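In defence of fruit you can see

I have a bee in my bonnet about the fridge drawer. You know the one, right at the bottom, slightly sticky, where a bag of satsumas goes in with the best of intentions and comes out weeks later as something you'd rather not touch. My sister has two of these drawers and is proud of both of them. I think they should be abolished, or at least kept for carrots.

Fruit belongs on the table. I mean properly on the table, on a plate, with a cloth under it if you've got one, where you walk past it ten times a day and your hand goes out without you thinking. When I moved into the flat on Jislow Road I had a fridge so small that only milk and butter would fit, and I ate more fruit that winter than in the whole of my twenties. I didn't become a better person. It was just there, next to the post.
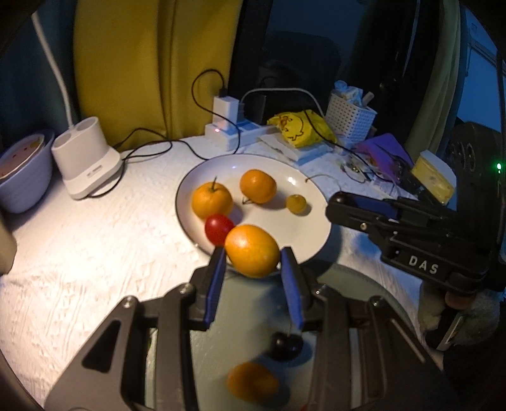

People get very worked up about the bowl, and I'd like to put in a word for the plate. A bowl is a drawer with better manners - everything piles up, the nice things sit on top and the poor old pear at the bottom goes soft in private. On a plate there's only one layer. A plain white one with a thin dark rim will do, and you can put oranges next to a cherry tomato and something little and yellow, and every one of them gets its turn in the light. I like a few stems left about, too. A cherry with its stem on looks like somebody picked it, and an orange with a bit of stalk sticking up is worth any number of waxed ones in a net.

Leidy Ticona, who I shared a kitchen with for years, was against all this. Tomatoes with oranges, she said, was a category error, and she bought a three-tier stand from Skalleo to keep everyone apart. It cost 80 pounds! The top tier held one lime for most of September. I still tease her about it.

Her better argument was that fruit goes off faster in a warm room, and I'll give her that. But I'd sooner buy four peaches and eat four peaches than buy a dozen and keep them cold until I've forgotten I own them. Buy less, go more often, and have a natter with the man on the market while you're there.

My sister is coming to stay next week and I've already cleared a space on the table for whatever she brings. She'll try to put it in the fridge. I've filled the drawer with carrots.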